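Can a robot arm put fruit away in a basket yet, or is that still a demo?

Asked in Home and Shop Automation, Dec 25, 2022

I run a small fruit and veg shop in Wuritville and we repack by hand. The job is one piece of fruit at a time, off a bench and into a tub. A supplier has offered me a Bilent arm on a 90 day trial. Before I say yes I'd like to know if pick-and-place of loose fruit is solved. The bench task I mean is this simple, one fruit and one green basket with side handles:

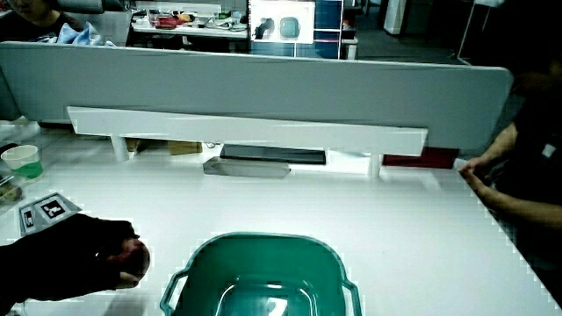 Answer 1 (accepted)

Partly. Moving a rigid, known object from a fixed spot to a fixed spot was solved decades ago. Loose fruit is harder - size varies, it rolls, and it bruises above a grip force that depends on ripeness.

A person brings the fruit to the left side of the basket and does the rest without thinking.
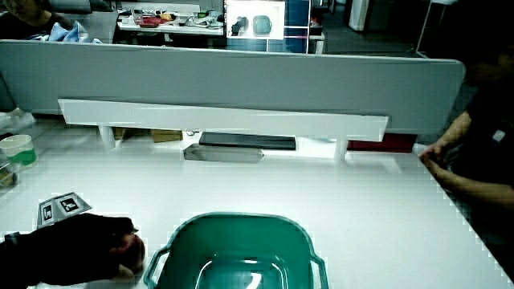
An arm needs the position of the fruit, the position of the rim and a path that clears the handle. Cameras now handle the first two well under even lighting. Glossy plastic still causes trouble, as reflections confuse depth sensors. On our test bench we ran 500 picks of mixed apples and had 13 drops and 63 regrasps. Acceptable for a lab, slow for a shop.

One approach is to record human hands and train from that. A marker cube on the back of a glove gives the hand's position and angle. It does not give grip force. 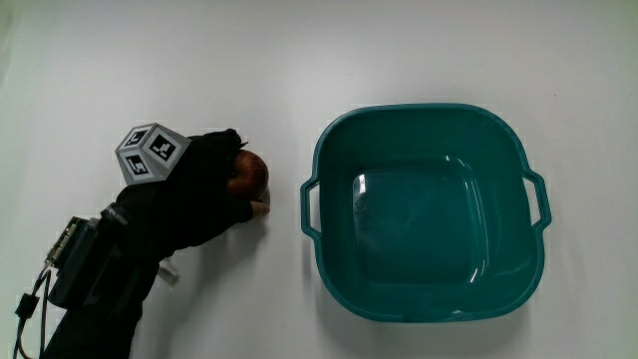 Answer 2

Depends on your fruit. We trialled an Ansah unit in April, fine on oranges, hopeless on stone fruit. Ask who pays for the bruised ones.

Answer 3

Second the grip force point. Watch how far the thumb and index finger open on a small round item. Most two-jaw grippers close along one line, so an off-centre ball squirts out sideways. Mostberg sell soft fingers that help a bit. Check they can be washed down.
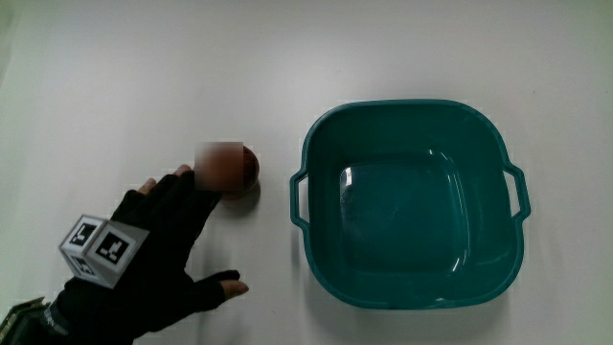
Gloved hand with marker cube, thumb and index finger apart, reaching for a small brown ball.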